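Sim-to-real is fine until the sink: our co-training numbers

Forum index > Learning and control > Results and write-ups

mokgethi_dave_not
Fri 25 November

We've been testing whether simulated kitchen demos are worth mixing in with real ones. Short version: yes, up to a point, and the point is a sink.
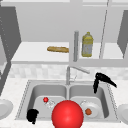

The recipe is boring on purpose. One policy, trained once on real teleop only and once on real plus sim, same number of gradient steps. The sim side is Grudbridge kitchens with randomized clutter. The real side is the Drorkano bench down the hall, which has one kitchen and a squeaky drawer we have all learned to love.

100 real trials per policy, across 4 tasks. Real only finished 56. The mixed one did better on everything that happens on a flat counter, and worse on anything that starts inside a basin. I expected it to be a wash there. Worse was a surprise and I would like somebody to tell me what I broke.

tiltar_refugee
What's the big red ball? Are you training on that?

mokgethi_dave_not
End effector marker. It's a debug overlay, switched off in the training renders. Yes, I checked. Yes, I checked again after you asked.

softcontact
Going by that render I'd look at occlusion before physics. Your marker covers part of the divider and the front of both basins, fine, it's debug. But the fingers are already half in the sink from that viewpoint, one down in the front left corner and the other hooked over on the right. If your real camera sits any higher, the policy learns where the divider is from a view it never gets again.

Also there's some little see-through thing lying next to the small ball in the left basin. Clear objects in a rasterizer look like a rumor. I would pull every transparent asset out of the sim set and rerun before I touched anything else.

pid_and_proud
Or, and hear me out, you could measure where the sink is and drive the arm there. We have had sinks for a while. They hold very still.

mokgethi_dave_not
Thank you for your contribution to every thread I have ever started.

softcontact: the clear objects are a fair hit. They're in a decent slice of the basin scenes because the sampler thinks a sink is where clear things live. The real basin tasks don't use any. Camera height I matched, or believed I matched. Will put a tape measure on it.

gradient_dissent
I don't buy the occlusion story. If it was visual, I'd expect it to miss the grasp. What do the failures look like? If it reaches the object and then stalls against the wall of the basin, that's contact, and no amount of asset pruning is going to help. Rounded corners in sim are usually a collision mesh somebody simplified on a Friday afternoon.

mokgethi_dave_not
Mixed bag, which is why I posted. Most of them it gets down there, touches the wall, and then pushes as if the wall were a suggestion. A few it hovers over the wrong basin looking thoughtful.

gradient_dissent
So, contact. Plus a few for softcontact to keep.

softcontact
"Hovers over the wrong basin" is the visual one and I will be framing it.

Serious question though, what's the mix ratio? We saw the same flip at Tiltar when sim got heavy. The policy got very confident in the simulated walls, then met a real one. Dialing sim down fixed more of it than fixing the mesh did.

mokgethi_dave_not
2 sim episodes for every real one, sampled per batch. I haven't swept it. The sweep was going to be in the write-up as "future work", where all good sweeps go.

tiltar_refugee
Can confirm the Tiltar thing, I was there. I remember it the other way round, mind you. The mesh fix came first and the ratio got the credit because it was in the slide title.

softcontact
We're going to have to agree to have attended different meetings.

pid_and_proud
Four tasks, one kitchen, one sink. Would anyone call that a result if the number had gone up?

mokgethi_dave_not
Annoyingly reasonable. No, and I wouldn't claim it says much about sinks in general. It says something about ours.

Plan: drop the transparent assets, swap in the proper basin mesh, and run those as separate arms so the two of you can't both claim it. Ratio stays put until they're done. Bench is booked solid, so don't expect trials before March.

gradient_dissent
Log wrist force while you're at it. You'll want it for the argument.

mokgethi_dave_not
Already ordered the cable.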